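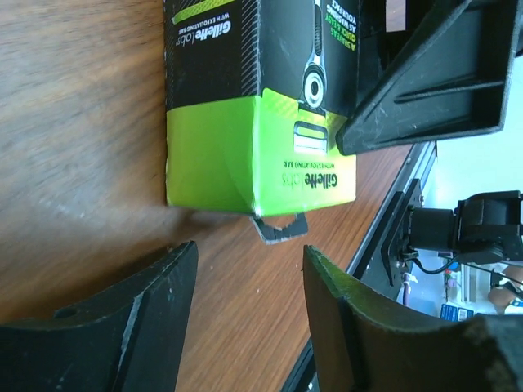
Two-Arm Build Takes Shape in Lahtinen Workshop

A pair of tabletop robot arms is up and running at the Lahtinen shared workshop, where member Vasanthi Begum has spent the past several months building them on a wooden table near the shelves.

The project, which Begum calls Jeltis, started as a single arm in her spare bedroom. She moved it to the workshop when she decided to add a second one and ran out of room. Both arms are fitted with black plastic gripper fingers, and there is a small camera at the wrist.

Work this month has centered on store packaging. Begum has been using ordinary retail boxes as test objects, among them a black and green Gillette Labs razor box that has picked up a dented edge. The aim is for the two arms to take hold of a box from different sides, turn it over and set it down with the printing facing a chosen way.

"One arm can push a box around all day," Begum said. "Turning it over without crushing the corner takes two, and they have to agree on when to let go."

Printed cartons were picked over plain blocks for a practical reason. The lettering gives the camera something to read, so the software can tell whether a box is upside down. Glossy panels have caused trouble under the workshop lights, and Begum said she now does most of her test runs after 6 p.m., when the overhead row by the door can be switched off.

Parts for the build have come to $545 so far, not counting the table. Motors were the largest expense. The fingers have been through several versions, including a hollow, ribbed one that uses less plastic and bends slightly when it presses on something. Begum said she plans to keep more than one style in use until she has a clear favorite.

The control program, named Neltar, runs on a secondhand laptop. It limits each arm to 60 seconds per attempt before it backs away and starts over. Begum added the limit after an early run in which one arm kept pressing on a carton until a mounting bolt worked loose.

Cable routing is next on the list. The motor wires need enough slack for the arms to move freely, and Begum wants to shorten the loops and tie them closer to the mounting plates before she raises the speed.

Members who want to see the arms working can stop by on open evenings in October. Demonstrations last 90 minutes, and visitors are asked to keep their hands off the table while the motors are powered. Begum is also collecting empty cartons of any size, which can be left at the front desk with her name on them.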